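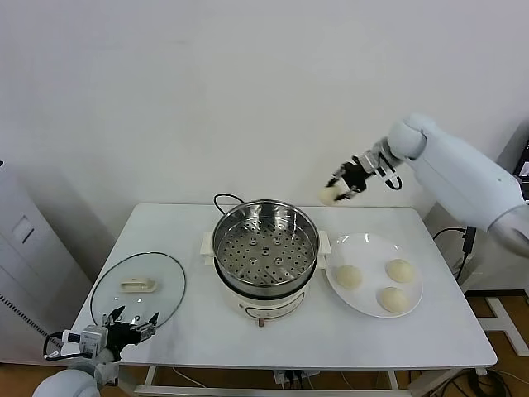 I spent most of April rewriting the house rules for our two-arm kitchen cell at Stulovstead. The old ones ran to 18 pages and people followed maybe half of them. Danuta Piątek asked me to get it down to something you could read standing up.

So the new version has a short list for before a run, and a short list for during. These are the parts I'd defend if someone asked.

Before a run

Check the power cords first. Our steamer is rated at 800 watts, and the old sheet let you plug it into whatever was free. Now it gets its own outlet, and nobody moves a plug while the arms are live.

Lay out every loose part before enabling the arms. Lids go flat on the table. We used to lean them against the wall and I never liked it.
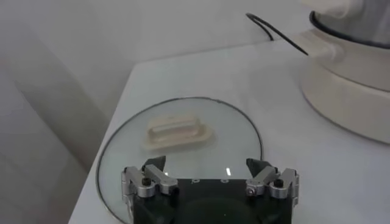 Approach glass slowly, with the fingers open, and grip by the knob. The rim is off limits. I set the grip force low in the config and locked it, so changing it takes a second person's sign-off. It's slower. I can live with slower.

Food we handle is for testing and does not get eaten. Danuta wanted that in writing and she was right. The grippers aren't food grade and a wipe-down doesn't make them so. If a bun has been between the fingers it goes in the bin at the end of the day.

During a run

One person watches, one person drives. The watcher holds the stop button and does nothing else — no phone, no notes.

Cables stay out of the reach of both arms. If one has drifted into the path, stop the run, move it by hand, and start over from the home position.

Write down every stop, even the silly ones. Our log is at entry 3414 now and the dull entries have been the most useful to me.
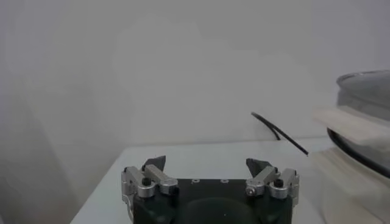 Still to settle

The inspection interval for the fingertips. I have it at 1000 grasps, and the Wirnville group would like it shorter. Jakubowski is going through their wear notes, and I'll change the number if the notes say I should.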